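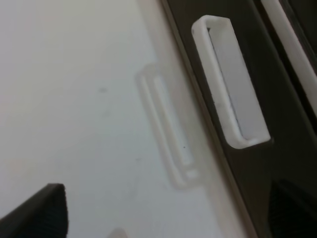 Teaching a robot to open a drawer, one pull at a time

I spent most of a June afternoon at Tanex, in the back half of their building, trying to open a drawer. I have been opening drawers since I was a toddler, so I figured I'd be pretty good at it. I was not!

Tanex is one of the firms trying to get robot arms to pick up household chores by copying people. A person drives the arm by remote control, the arm's camera and joints get recorded the whole way through, and all of those runs get fed to a program that tries to work out what the person was doing. They call each run a demo. The current job is drawers and cabinet doors, and the team wants 1798 demos before they train the next version.

The remote rig comes from Hermans, and it's a pair of handles on a short stand with a trigger under each index finger. You squeeze, the gripper closes. You let go, it opens. My guide gave me a two-minute lesson and then stepped back a good bit further than I would have liked (there's a big red stop button, and she kept a hand on it).

What I wasn't ready for was the view. You can look at the arm directly if you want, but the people who do this all day mostly watch the feed from the wrist camera, with the two black ribbed fingers poking up at the bottom of the screen and whatever they're reaching for somewhere beyond them. A white handle on a dark brown panel is about as easy as it gets, I was told, and I believe it, as it was the only thing I could find for the first few minutes. Pale handles on pale fronts are a different story. They sort of melt away, and you end up creeping forward and hoping.

My first try, I came in at a slant and bumped the panel with one finger. On my second I got a grip on the rim and then pulled up instead of out, and the arm made a noise I would describe as disappointed. By the fifth or sixth I had worked out that you line up the fingers with the long side of the handle first, while you're still well back, and only then go in. Then you pull slowly. Slower than that, even.

I did 12 demos before my wrists gave up. The team kept four of them. The regulars here can do 96 in a shift, and they throw away very few, which made me feel great about myself.

I asked if the bad ones were any use, and got a longer answer than I expected. Some are just junk. But a run where you miss the handle, back off and fix it is worth keeping - the arm is going to miss too, and it needs to have seen somebody recover. So now they record a batch of those on purpose. The operators don't love doing it. One told me it feels like being asked to sing off key.

There's a second way to do it, which is to grab the arm itself and walk it through the motion with your hands. Tanex used to work like that, and still does for stiff doors, where it helps to feel how much push you need. The trouble is that your own arms and sleeves keep wandering into the camera's view, and then somebody has to go back and cut those bits. For drawers, it's remote control all the way.

A kitchen-fittings maker called Bustitz has sent over fronts and handles in 27 styles for the next round, and those should be up on the test stand later in June. After that, the plan is to try the trained arm in a real apartment kitchen run by Drostix, which rents out furnished places and would like something to check that the cabinets are empty between guests. There's no date for that part yet.

I went home and opened my own silverware drawer very slowly, fingers lined up with the handle. It went fine on the first try, though I'd like it noted that I had no camera on my wrist.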